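The Great Bedding Reset, Part Whatever

I have been putting off the bedroom since April. The kitchen got done, the hall closet got done (you may remember the hall closet, I wrote 3,000 words about the hall closet and two of you read to the end), and the whole time the bedroom just sat there behind its closed door with a pile of sheets on the chair and another pile of sheets on top of that pile.

So this past week I finally took on the bedding. All of it. I pulled everything out of the linen cupboard, the two under-bed boxes, the suitcase where I keep the "guest" bedding and the tote bag where I apparently keep the bedding I've forgotten about, and I put it all on the floor. The cat was thrilled. I had to sit down for a minute.

Some background, for anyone new. When we moved to Ernton we went from a tiny bed in a tiny room to a big bed in a medium room, and I never got rid of the small bed's stuff. I kept thinking we'd use it on the pull-out. We don't use it on the pull-out. The pull-out is a slightly different size from every sheet I own, and whoever sleeps on it wakes up on bare mattress with a fitted corner wrapped around one ankle. My sister-in-law has been very nice about it.

Then there's the sets problem. I buy a set, I wash the set, and then the pieces go off and live separate lives. One pillowcase ends up in with the towels. The flat sheet goes on a picnic. By the end of a year I have a fitted sheet in one shade of blue and a pillowcase in a shade that's almost that blue but clearly not, and I put them on the bed together and it bugs me every single night.

What went first

I started with the easy stuff. Anything with a hole, anything with elastic that had gone crunchy (you know the sound), anything scratchy. There was a brushed cotton set I got at the Federitz outlet years ago that had pilled so badly it was like sleeping on oatmeal. Gone. Well, gone to the rag bag, except for one pillowcase I'm using to keep the wool sweaters in.

After that I did the small-bed sheets. The animal shelter out on Dandora Road takes old linens as long as they're clean, so I washed everything again even though it had all been washed already, and dropped off two bags in the morning before work. The woman at the desk said they go through sheets like you wouldn't believe. I believe it. I have one cat and I go through sheets like you wouldn't believe.

That left me with what I'd call the real bedding, the stuff that fits our bed and that I like. And it was so much less than I expected! I'd been storing all this fabric and feeling buried in it, and when it came down to it I had a few decent sets and some odd pieces.

The white duvet question

Several of you asked (fine, one of you asked, twice) why I went with a cream-white duvet when I have a cat and drink coffee in bed. I don't have a good answer. I wanted the room to be lighter. The headboard is gray and upholstered, the window faces a wall, and with the old dark green cover on the bed it felt like sleeping in a hedge. I used to love that cover. I got it on a trip and carried it home on my lap on the train. But it drank up every bit of light in the room.

The cream one is the best thing I've done in there. It's soft, it wrinkles if you so much as glance at it, and I've decided I'm fine with that. I tried ironing it once. Once! I had it half over the board and half on the floor, and by the time I got to the bottom the top was creased again. Now I give it a good shake in the morning, pull it up toward the headboard and call it made.

What I do miss is color, so that's coming from the smaller pieces. Blue, mostly. A soft periwinkle kind of blue, which I'd never have picked out for myself ten years ago when everything I owned was brown. It looks great next to the cream, and with the gray it's kind of cloudy and calm. I like having it in bits, a little at the pillow end or folded on top, and leaving the big areas plain. 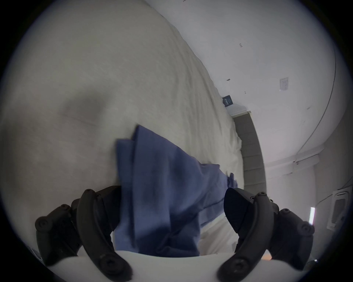 Blue against the cream, mid-sort. The duvet is as smooth as it ever gets.

I do all my folding on the bed now, by the way. I used to do it on the dining table, then carry the stack down the hall and drop half of it. The bed is a much better height for my back, and it has the added bonus that you can't go to sleep until you've finished. (You can, if you push it all to one side. I've done it. You wake up with a sleeve of something across your face.)

How I fold now, since I said I'd tell you

I'm not a great folder. I want to be upfront about that. I watched a bunch of videos on fitted sheets, and in every one there's a moment where the person tucks one corner into another corner and it turns into a neat rectangle, and I rewound that moment so many times my tablet died. Mine come out as a sort of soft brick. But a soft brick stacks okay, so that's what I'm going with.

Flat sheets I fold lengthwise, then lengthwise again, then into thirds. Pillowcases I fold in half the long way and then in thirds, and I try to get at least one good sharp corner to face out so the pile looks tidier than it is. Then – and I resisted this one for years – the whole set goes inside one of its own pillowcases. I thought it was fussy. I thought it was a magazine thing. I take it all back. You reach in, you grab one bundle, and you have the whole bed in your hand. No more hunting for the second pillowcase at eleven at night with the mattress naked and everybody cranky.

For the odd pieces I gave up on sets altogether and sorted by color. Blues with blues, whites and creams together, and a small stack of patterns that I'm still thinking about. If a blue pillowcase has lost its family it can join another blue family. They don't have to be an exact match, they just have to get along. This has bothered me much less than I thought it would, probably because they're all on a cream background now and your eye isn't comparing blue to blue across the whole bed.

The cupboard itself

The linen cupboard has one deep shelf and two shallow ones, and whoever built it had never met a duvet. I measured it this time before buying anything, which my husband asked me to mention because he thinks it shows growth. The deep shelf is 60 centimeters front to back (I only had the sewing tape, sorry, you'll have to convert), so things were always getting shoved to the back and living there forever.

I bought 6 fabric bins from Bartoš, the housewares place next to the bakery. They had them in a beige that looked good in the store and a little like a Band-Aid once I got them home, but they've got handles on the front and they slide out easily, and that's what I needed. Our bed's sets are in the middle where I can reach. Guest stuff is up top. The bottom one is for the spare duvet, which I squashed in with my knee.

I thought about labels. I even got out the label maker. It was out of tape, so the bins are unlabeled, and so far I've remembered which is which except for once, when I made up the guest bed with tablecloths. In my defense it was dark.

Washing, quickly

I strip the bed once a week and I don't do it on a set day, because when I had a set day I'd miss it and then feel like I had to wait for the next one. Pillowcases I change more often than that. Cream and white go in together and the blues go in by themselves, at least for the first few washes, after what happened with the navy towels and the good shirt. I hang the sheets over the doors if it's raining. The hallway looks like a school play about ghosts, but they dry.

The duvet cover I turn inside out before it goes in, and I do up all the buttons. If I forget the buttons, every sock in the load crawls in there and balls itself up in a corner. I found a sock in there that I'd already replaced.

Someone in the comments recommended the duvet burrito method for getting the cover back on, where you roll the whole thing up and flip it. I tried it! I got the roll part down, and then I flipped it and I had a duvet on the outside of a cover. So I'm back to climbing in with a corner in each fist and shaking till it gives up. If you've got a better one, tell me, but please tell me slowly.

What's left

The pattern stack, for one. There's a striped set in there that my grandmother had, very thin now, and I'm not sleeping on it and I'm not giving it away either. I might make the flat sheet into a curtain for the linen cupboard, which has never had a proper door. I also still need two new pillows. The good ones I had my eye on were 259 for the pair, and I laughed out loud in the store and put them back, so I'm waiting for a sale.

And under the bed, where the boxes were, there's now just floor. I vacuumed it. I found a library book, which I'm returning tomorrow with my head down, and the other half of a pair of earrings I'd been wearing one at a time like a pirate.

Next up is the bathroom cabinet, if I can face the travel-size shampoos.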